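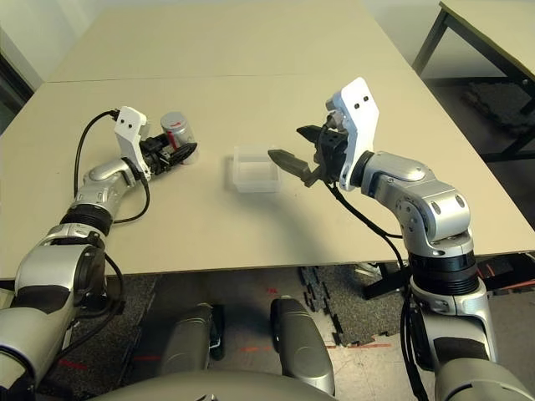

*On the beige table: small can with the red stripe on its label, clear plastic container.*

# Kivstead packing room: minutes, 2026-09-22

Present: Maricruz Olvera (running things), Ngân Hầu, Jacobus Maluleke, Nabila Hidayat, and me, Giuliana Londoño, typing as fast as I can. We started a little late and I had cold coffee. Sorry in advance for the bits where I'm summarizing a long back-and-forth in one line!

## Last time's minutes

Fine with everybody, except that I'd spelled Plidora three different ways. Fixed in the shared folder.

The shelf brackets from last time are up. The door stop still isn't bought (me, I keep forgetting, it's on my list again).

## Cans

This took up most of the first half. We're going with the small cans for the pantry boxes, and Maricruz wanted us to settle where they go in the box before the Đỗ order starts. Ngân likes them upright in the back corner. Jacobus likes them on their sides along the front, so the label is the first thing you see when you lift the lid. We tried both at the meeting with a couple of empty boxes and a lot of leaning over each other, and on their sides they rolled every time somebody picked the box up. Upright it is. Jacobus gave in pretty cheerfully and asked me to write down that his way looked nicer, so there you go, it did.

Label facing forward, please, on every can. Nabila says she'll put a sample box on the windowsill so we can all copy the same one, and nobody is to eat out of it.

Dented cans came up again. We agreed:

- a dent on the rim or the seam means it doesn't go in a box
- small dings on the side are okay if the label isn't torn
- pulled cans go on the bottom shelf by the sink, and Ngân checks them at the end of the run

I asked whether we could have a bin for the pulled ones instead of the shelf, as things migrate off that shelf (I'm looking at the tea). Maricruz said try the shelf for one more order and see.

## Clear containers

Keller has sent a new price list. They'll sell the clear plastic containers by the case of 144, and if we take 300 or more at once the shipping comes off, so really that means three cases. Maricruz has the numbers and is happy with them. The question was where on earth three cases would go! Jacobus measured the space under the stairs during the break and he thinks they'll fit there if we move the folding chairs. The folding chairs would then go behind the door, and then we're back to needing that door stop. Yes. I know.

Ngân brought up lids. In the last batch we had the lids and the containers stored in different places and she spent a whole morning walking between them. From now on lids stay with containers, same shelf, same case if possible. Nabila asked if we want to snap the lids on as they come out of the case or wait until they're filled. We went around on this for a while. Ngân says snapping them on early keeps the dust out, Nabila says it's twice the handling, and both of them are right as far as I can tell. Nabila will do one case each way and report back.

Also, containers with scuffs: we'll use those for our own dry goods (rice, buttons, whatever) and keep the clear ones for orders.

## The table

The light beige table stays as the main packing table. There was talk of swapping it for the darker one from the front office. Jacobus says the pale top makes it much easier to spot a stray lid or a bit of tape backing, and I'm with him, I lost a whole roll of clear dots on the dark one in February and found it stuck to my sleeve at home.

Things we'd like for it:

- a wipe-down at the start as well as the end, warm water and a little dish soap, no spray on the label side of anything
- coffee and phones on the side counter (this includes me)
- only one kind of item out at a time, so cans first, then containers, then the paper bits

Ngân would like a strip of tape down the middle so two people can work across from each other without their piles drifting together. Approved, low-stick tape only. Maricruz doesn't want to be scraping glue off again.

## The Đỗ order

They've confirmed 166 boxes. Each one gets one can, one filled container, the folded card and the paper wrap. They've asked for the boxes to be stacked no more than four high on the cart, which we do anyway.

Plidora's cards are printed and Nabila is picking them up. She's going to check the fold before she leaves the shop, as the last ones were creased off center and we ended up refolding them on our laps.

Maricruz plans on two packing sessions. The first one is cans and containers only and the second is cards, wrap and closing up. Jacobus and I are on the first, Ngân and Nabila on the second, and Maricruz floats. If anybody needs to trade, please sort it out between you and just tell her.

## Odds and ends

The label printer drawer sticks. Lift, then pull. Jacobus will look at the runner.

We have 16 rolls of brown tape! Please don't order brown tape.

Ngân asked for a second pair of decent scissors, and Maricruz said yes before she'd finished the sentence.

Snacks next time are on Nabila. She's taking requests but not promising anything.

## Who's doing what

- Maricruz: place the Keller order, send the session times
- Ngân: tape strip on the table, scissors, check pulled cans
- Jacobus: move the folding chairs, clear under the stairs, drawer runner
- Nabila: cards from Plidora, sample box, lid test
- Giuliana: door stop, type this up, update the packing sheet so it says upright and label forward

Next meeting is after the Đỗ boxes have gone out. Maricruz will send the time around.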